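Goltthorpe Folding Cell – Set-Up and Service Guide
Section 15: Recovering from a Missed or Double Pick

Fault 258 is raised when the gripper closes on fabric and the measured thickness is outside the range stored in the garment recipe. Thin, textured cloth is the most frequent cause. Read this section before clearing the fault from the Flonar panel.

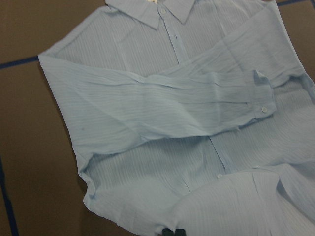
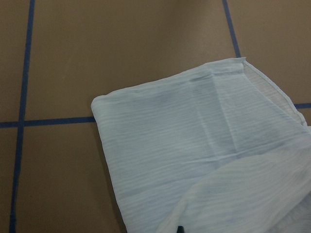

Pale blue crinkled fabric on the taped brown work surface, from the wrist camera.

CAUTION: The arm holds position under power after Fault 258. Do not reach into the cell until the panel shows SAFE HOLD and the gate lamp is steady.

15.1 Clearing the fault

1. Press HOLD on the panel. Wait for SAFE HOLD.
2. Open the gate. Do not pull the garment if a finger is under it.
3. Select JOG, then LIFT 80. The wrist rises 80 mm at reduced speed.
4. Check both finger pads for threads or lint. Wipe with a dry cloth.
5. Lay the garment flat again with the collar away from the arm base. Bring both sleeves out to the sides.
6. Close the gate and press RESET.
7. Run the recipe from step 1. Do not use RESUME. The fold counter is not cleared by RESET, and the arm will start from the wrong fold.

Note: If the panel shows 258 again on the same garment, remove it and fold it by hand.

15.2 Repeated faults

Three or more faults in one shift point to the finger gap or the force setting – check the gap first.

1. Fit the Hailu gauge between the pads.
2. Open SERVICE > GRIPPER > ZERO and press SET.
3. Remove the gauge and cycle the gripper 15 times.
4. Read the zero value again. If it has moved, replace both pads as a pair.

CAUTION: Do not raise the grip force to cure a missed pick. At one site a raised setting tore two cuffs in December, and the log showed the force had been left that way for 3,501 cycles.

15.3 Reporting

Save the fault log before powering down. The log is held in memory and is lost when the main switch is turned off. Send it with the recipe name and pad part number to Tolera Teshome, Gendurance service desk.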